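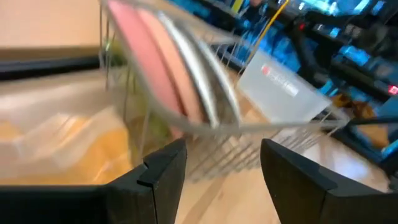
Grendside Completes Durability Study of Glazed Stoneware Tableware

Two-year program sets new internal limits for glaze wear, edge chipping and water absorption

FOR IMMEDIATE RELEASE

14 May 2022

Grendside, a maker of stoneware for homes and small restaurants, has completed a durability study of its glazed tableware and will apply the results to all plates and bowls fired from next February. The study covered 1,641 pieces in four glaze families and two clay bodies. Testing was carried out by Makov, an independent materials laboratory, under a protocol written jointly by the two companies.

The study measured three kinds of wear: loss of gloss from repeated machine washing, chipping at the rim, and water taken up through the unglazed foot ring. Each piece was weighed, measured for gloss at five points on the upper surface, and checked for fine cracks before testing began. The same measurements were repeated at set intervals.

Wash testing

Pieces in the wash group went through 500 cycles in a commercial machine with an alkaline detergent. Racking position was changed after every block of cycles so that no piece spent the whole test next to a spray arm. Gloss readings were taken after drying at room temperature.

The satin glazes lost more gloss than the full-gloss glazes, and most of the loss took place early in the test. Colors based on iron and manganese showed little change. One pink glaze, made with a chrome-tin stain, faded outside the company's limit when fired at the low end of its range. The firing schedule for that glaze has been changed, with a longer hold at peak temperature. Pieces fired on the new schedule stayed inside the limit when the wash test was repeated.

"The pink was the only color that moved enough to matter," said Siobhán Hennessy, technical manager at Grendside. "The stain itself is stable. The clear base was slightly underfired, and the detergent attacked the base first."

Rim chipping

Rim strength was measured with a swinging weight raised in small steps until a chip formed. Makov tested three rim profiles: the current rounded rim, a thinner rim used on a discontinued line, and a rolled rim with a small bead on the underside. The rolled rim withstood the highest impact before chipping. The thinner rim performed worst in both clay bodies.

A separate group of 400 plates was used to study contact between neighboring pieces in storage and drying. Plates were held upright in wire supports and on edge in plastic crates, then vibrated on a table at a fixed frequency. Damage in the wire supports was confined to light metal marking, which came off with a mild acid cleaner. Damage in the crates was mostly at the rim, where plates touched one another directly.

Thiện Đoàn, who led the test work at Makov, said metal marking is often mistaken for a scratch. "A scratch removes glaze. Metal marking leaves a thin deposit on top of it. The two look alike under room light and need different treatment, so we separated them in the scoring."

Water absorption

Absorption was measured by boiling and soaking unglazed test bars cut from the same clay batches as the finished ware. The finer clay body met the existing limit in every batch. The coarser body met it in all but two batches, both traced to a kiln with an uneven temperature between the top and bottom shelves. Burner settings on that kiln have been corrected, and witness cones are now placed on every shelf.

Changes to production

Grendside will make the following changes:

The rolled rim becomes standard on dinner plates and side plates. Bowls keep the rounded rim.

Chrome-tin glazes will be fired only on the revised schedule.

Each kiln load will include absorption bars, with results kept on file by batch number.

Foot rings will be ground and polished to reduce marking when plates are stacked.

Shade names, diameters and list prices are not affected. Plates with the rolled rim are slightly heavier than the current version but stack at the same height.

Availability of the report

A summary of the method and results, 86 pages in length, can be requested from the Grendside trade office. It includes gloss readings for each glaze, drawings of the three rim profiles and a description of the metal marking score. Raw data will be supplied to test laboratories on written request.

Trade and press contact: Rónán Dunne, Grendside trade office

Laboratory contact: Ovidiu Mocanu, client services, Makov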